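Posted in May, by Anil Annamalai

It took me a good while to find the Tikier workshop, tucked at the far end of Tikardale past the old feed store, and by the time I did the open day was well under way. Santosh Goel came out to the parking lot to fetch me himself, with a cup of tea already in his hand (it was for me, bless him).

Santosh has been running the two-arm bench for 2 years now, and he talks about it the way some people talk about their gardens. "Everybody comes in wanting to see something huge," he told me as we squeezed past a crowd of schoolkids. "And then they end up standing at the table with the fruit for half an hour. I love that. You know how hard an orange is? It rolls, it's slippery, it has no handles!"

The exercise this spring is setting out a snack. Pick something up, carry it over, put it down gently, leave the plate where it was. The arms have made 2,000 attempts at jobs like it over the winter, he said, and he seems to have sat through most of them. 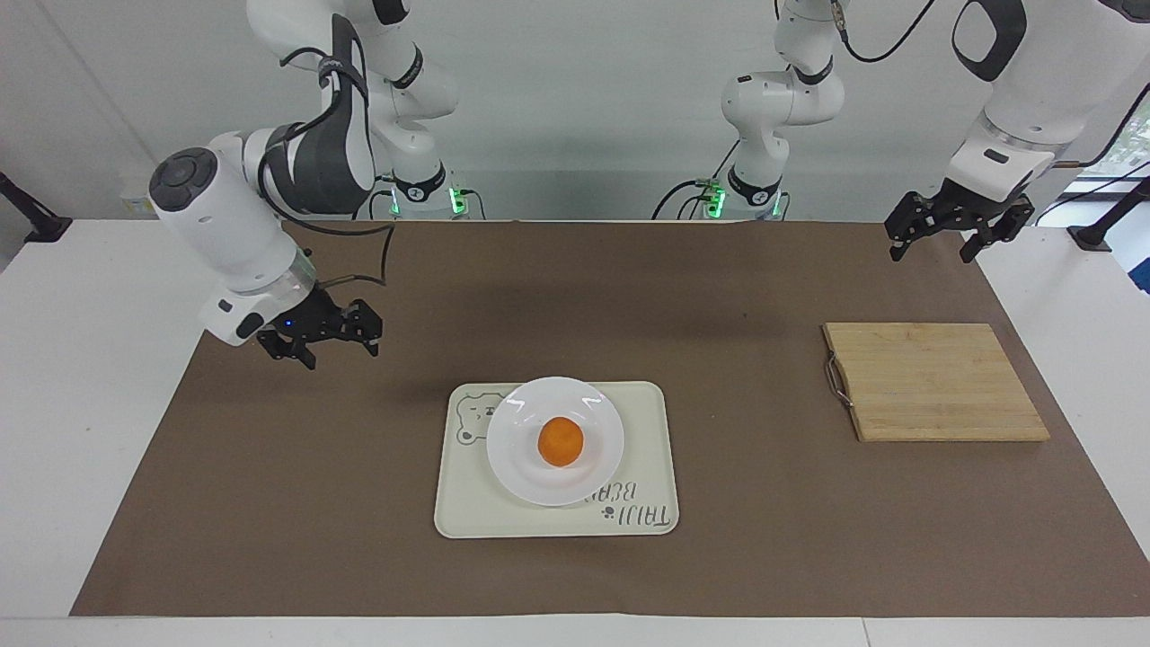
Baptista wondered whether all that practice would count for anything in a real kitchen, with a dog underfoot and the radio on, and said so loudly enough that a few heads turned. Santosh didn't mind a bit. "No, it's a fair question," he said. "A real kitchen is a mess. Mine certainly is. We change one thing, then another, a different plate, a different spot on the table, and we see what it can cope with. It's slow work, and I'd be lying if I told you otherwise."

There were 32 visitors in the morning group and 47 after lunch, and he must have shaken hands with every one of them. I asked what he'd like to try next, and he laughed. "Grapes! Ask me again next year and I'll probably still be saying grapes."

The next open day will be in the fall, and Santosh says the tea will be on.

We use cookies to improve your experience on this site. Accept all | Manage settings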